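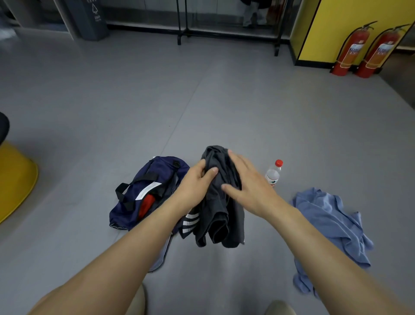 My second month in Urkby is finished and I still do more folding than programming. The folding cell at Hiebert has two arms and one head camera, and it learns from recordings which we make by hand. So before I could touch the cell I had to learn how to fold a shirt the same way every time. At home I never did this, my wife can confirm.

The rule from Ginette Morin is simple. You kneel on the gray floor, the clothes are in a heap in front of you, you take one piece, and both hands must stay in the view of the camera from the start to the end. If one hand goes out for even a moment, she deletes the recording. In January she deleted 55 of mine. I was a little offended, then I watched them and she was right.

The problem with the camera was the angle. On the cell it looks down steeper than on a person, because the robot does not bend its neck. Sheldon Gosselin made a small bracket for the headband so that we look down like the robot does. The first bracket slipped every time I leaned forward. The second has a tooth which locks, and it has stayed in place since then. I check it each morning against a strip of tape on the floor, 50 cm in front of my knees. If the tape is not in the middle of the picture, I loosen the screw, move, and tighten again. Please do not tighten with the long key, the thread is only plastic. 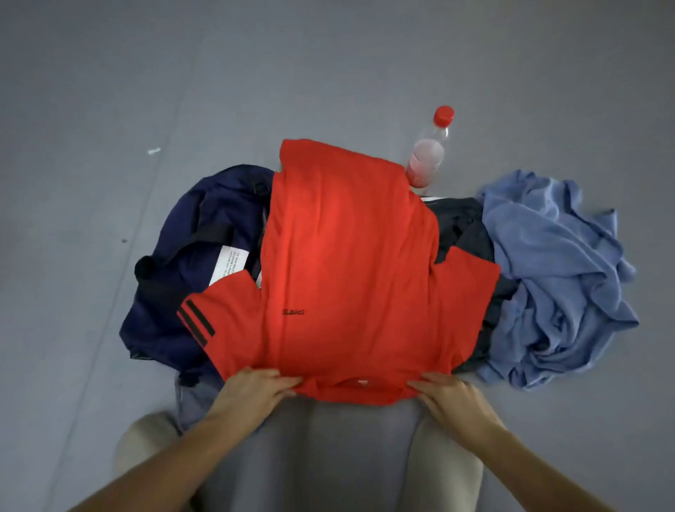 T-shirts are the easy part. Sleeves go in first, then the long sides, then the hem comes up. Dark clothes on top of dark clothes are difficult for the cell, it does not see where one ends and the other begins. We tried more light, but then the floor became shiny and the exposure jumped. Now the lamps are at 85 percent and the exposure is fixed by hand. I wrote this number on the cabinet door because somebody always turns it up after cleaning.

Last week we had 1,311 good recordings and loaded them all into Drurnadness, our training program. It ran through the night. In the morning the left arm pulled every sleeve too far. Sheldon found that the left wrist had lost its zero position when we changed the cable, so the recordings were fine. We set the zero again with the pin, and I put a mark with white paint on the joint so it can be checked without the laptop.

Next is trousers. I have already bought knee pads.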